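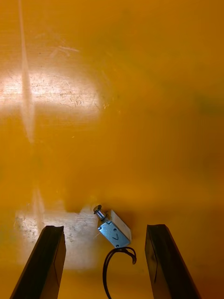

Signal Loss in the Transfer of Unsigned Band Recordings from Cassette to Digital File

Student project report, Sound and Media Technology
Submitted 2021-10-16

1. Background

The Gumstead collection consists of demo cassettes sent to a late-night radio program in Grureldale by bands without a record contract. The station kept the tapes in cardboard boxes after the program ended. The collection holds 875 cassettes, most of them recorded at home on four-track machines and copied at normal speed onto consumer tape. Very few were ever broadcast, and for many of the bands the demo is the only recording left.

The station wants the tapes available as digital files. This project measured how much the result depends on the playback deck and on how the deck is set up before each transfer.

2. Material

A sample of 46 cassettes was drawn from the collection by box number. Tapes with a broken shell or a detached leader were replaced by the next tape in the same box. The sample includes guitar bands, solo singers and a smaller group of electronic recordings made with drum machines.

Most inlay cards give the band name and a phone number. Noise reduction is marked on few of them, and the marking is not reliable. Two tapes marked as encoded sounded dull when decoded and normal when played flat. These were treated as unencoded.

3. Equipment

Two decks were used. Deck A was a three-head Stornex deck from the department's equipment store, serviced in May. Deck B was a two-head Friesen deck of the kind sold for home use, with no service record. Both were connected to the same audio interface, and all files were saved as 24-bit, 96 kHz WAV.

4. Method

Each tape was wound to the end and back once before playback. Side A was then transferred in 3 passes:

Pass 1: Deck A, head angle (azimuth) left at the service setting.
Pass 2: Deck A, azimuth adjusted by ear for the clearest high frequencies with the two channels summed to mono.
Pass 3: Deck B, no adjustment.

Heads and guides were cleaned with isopropyl alcohol after every tape. Input level was set on the loudest passage and left alone for the rest of the side. A section of steady music was selected from each transfer, and the level in the band above 10 kHz was compared across the passes.

5. Results

Pass 2 gave the highest level above 10 kHz on most tapes. The gain over Pass 1 was small on tapes where the band had apparently used a well-aligned deck, and large on tapes copied on portable machines. Solo vocal recordings showed the least change.

Pass 3 gave the lowest level on nearly every tape. Deck B also ran fast, which raised the pitch enough to be heard in direct comparison. Speed can be corrected in software, but the missing high frequencies could not be restored without raising the hiss by the same amount.

6. Limits

Azimuth was set by one listener. Side B was not tested, and the correct setting may differ between sides. No calibration tape was available for Deck B, so head wear and misalignment could not be separated.

7. Recommendation

The remaining tapes should be transferred on Deck A with azimuth set separately for each side. Flat transfers should be kept as the master files, with any noise reduction decoding applied to a copy. Inlay cards should be scanned at the same time and filed under the tape number.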